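Furent Wargamers thread for August 8, 2024, because a few people asked how the Hegyi campaign is going. Short version: slowly.

1/ We're up to turn 17. Rukhsana Qureshi has the northern command and hasn't moved her cavalry since January. I've written her three letters in character. No reply.

2/ The setting is an imaginary border war in 1789, so everyone gets to use their late tricorne armies. Mine are 15mm, mostly Bullus castings, 579 figures based and varnished. Another box is still in grey primer.
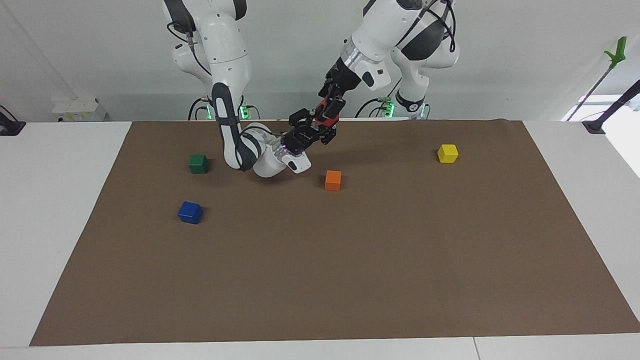
Green, blue, orange and yellow cubes on brown paper.

3/ Last Sunday's game was the crossing at Ultuvthorpe. Shamim Afridi defended the village with five battalions and held it until dusk. My grenadiers took the churchyard twice and lost it twice.

4/ House rule change – routing units now block the road for a full turn. It slowed my reserves badly, but the colour of the whole game was better for it.

5/ Next up is the retreat to the river. If you're local and have a spare battery or two, bring them along. Limbers would be good as well, we're always short.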